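Recap Segments in a Serial Crime Drama: What "Previously On" Leaves Out

Freya Penrose and Amedeo Leone
Screen Studies project report, final version
August 17, 2025

1. Background

Most serial dramas open each episode with a short recap. Streaming services now let viewers skip it, and many do. The recap is still cut with care, usually by an assistant editor working from notes supplied by the writers. We wanted to know what kind of material goes into it and whether it gives away the episode that follows.

We chose Kirnetti, a crime drama set in the port town of Gronport and carried by the Pratgate service. It suited the project for two reasons. Every episode after the first has a recap, and the plot runs across seasons, so a recap can draw on material a long way back.

2. Method

We logged every shot in every recap up to the end of Season 3. A shot was counted from cut to cut. Dissolves were treated as cuts at the midpoint. Split screens, which appear only in the second season, were logged as a single shot under the larger panel.

For each shot we recorded:

Source episode
Characters on screen
Whether dialogue was carried over from the original scene, moved from another scene, or absent
Whether the shot related to a plot line used in the coming episode

The last item needed judgement. Both authors coded it separately and then compared sheets. Where we differed, we watched the episode again together and agreed on a code. Most differences concerned the Hallgrímsson plot, in which the same objects and rooms recur in several story lines.

Pilot coding was done in February on the first season only. The coding sheet was revised afterwards, and the pilot results aren't included in the totals.

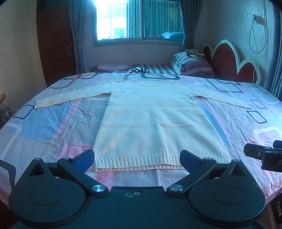
Josée Sandhu objected at the draft stage that a viewer doesn't receive a recap as shots at all, and that a single line of moved dialogue may tell more about the coming episode than a run of silent images. We accept the point. A second sheet was added for dialogue, and its results are given in section 3.2. The shot remained our main unit, as it could be coded the same way by two people.

3. Results

3.1 Source of shots

The log holds 915 shots. Of these, 679 came from the episode directly before, which is just under three quarters. The rest came from earlier episodes, with a small group that we couldn't match to any broadcast scene. We take these to be unused takes. They are mostly close-ups of faces and doors, and they sit between longer shots where a plain cut would have jarred.

Older material isn't spread evenly. It gathers in the recaps before a season's last two episodes, and again in the recap before any episode that brings back an absent character. In the second case the returning character is nearly always shown in the recap, which removes the surprise. The one exception is the harbour office episode in the second season, where the recap shows the office and leaves the character out.

3.2 Dialogue

Over 100 shots carried dialogue moved from another scene. The usual pattern is a line from one character laid over the reaction of someone who never heard it. In four recaps this changes the apparent meaning of the line. We coded these as misleading, although the effect may come from trimming for length.

3.3 Link to the coming episode

Shots from older episodes were much more likely than recent ones to relate to the episode that followed. A viewer who knows the series can therefore use them as a guide. Shots from the episode directly before were a weaker guide, as many simply close off the last scene.
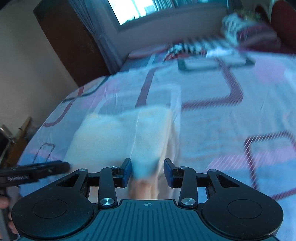 Figure 2. Cream fuzzy cloth on the bedspread.

4. Limits

One series was studied. Recap practice differs between production houses, and Kirnetti changed editors after its first season. We had no access to viewing data from Pratgate and can't say how often the recaps were skipped. The misleading code rests on too few cases to support a general claim.

Frame rates also caused some trouble. The first season plays back slightly faster on the disc release than on the service, so all timings were taken from the service copy.

5. Further work

The coding sheet could be used on a comedy serial, where recaps tend to be shorter and often include jokes made for the recap alone. Diane Penner has suggested a small viewer test in which one group sees the recap and the other doesn't, with both asked to predict the ending at the halfway mark. This would need ethics approval and a series that the viewers haven't seen.

Lucie Cloutier checked the dialogue sheet for the third season. Any remaining errors in it are ours.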